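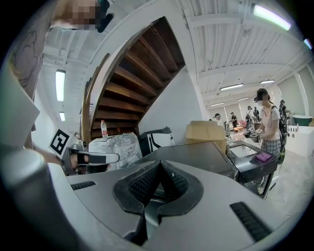
Translation Workshop – Imard Reading Room

December, notebook, started 4:10 pm

Back on the Nodard stories. Draft 3 of "The Salt Ledger" read aloud start to finish, 23 pages. Too long for one sitting, voices going by the end. Split it next time.

Main trouble is still the grandmother. In the original she never uses a past tense when she talks about the village, and we'd been smoothing that into normal English past. Dwight Lévesque wants it put back to present all the way through. I was against it, then he read p. 16 both ways and the present one was plainly better. So: present tense for her speech only, narrator stays in past. Go back and fix everything before p. 9, I know I missed some.

Proverbs. List is up to 24. Decided no footnotes, no glossary either. The one about the well and the borrowed rope stays literal. The one about the two tailors makes no sense in English as it stands, tried four versions:
– "two tailors, one sleeve"
– "give two tailors a coat and you'll go cold"
– something with cooks (no, too close to the English one)
– cut it

Went with the second for now. Dont love it. 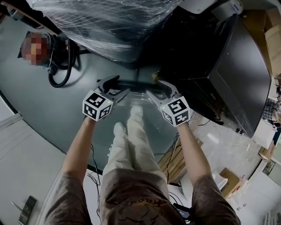 Also the river name. Hou in the first story, then a longer form in the fifth which we all took for a different river untill I checked the author's letter. Same river, the long form is what the boatmen call it. Keep both. Reader can work it out, she mentions the ferry both times.

Line count for the long poem in the middle section: 254 in the source. Ours is over, mostly my fault, I keep breaking her long lines in two when they won't fit a breath. Dwight says leave the long lines long and let the printer worry. Need to ask Wunico how wide the page will be before we redo any of it. If it's the narrow format like their last anthology then half the lines turn over anyway and it looks a mess.

Dialect words for bread – three different ones, we have "bread" for all of them. Flat, loaf, and the hard kind for travel. Fixed two. Third one is "road bread" in pencil, check with author.

Title still open. "The Salt Ledger" fine for the story, dull for the whole book.

To do
– tense pass, p. 1 to 9
– letter to author: bread, tailors, whether the cousin in story two is older or younger (there's a word for each and the source uses neither)
– type up the poem with long lines restored
– bring the other dictionary, the green one is useless on anything to do with boats

Stopped 6:35. Story six not opened.

Comments

marten_r: Vote for "road bread". My aunt called it something close to that.

Odile: Please don't cut the tailors! "go cold" is good, maybe lose the "and".

D.L.: It's p. 17 where she slips back into past tense once, and I think that one is deliberate. Leave it till we talk.

Imard Reading Room Translation Workshop | Contact the editors | © All drafts remain with their translators | Back to top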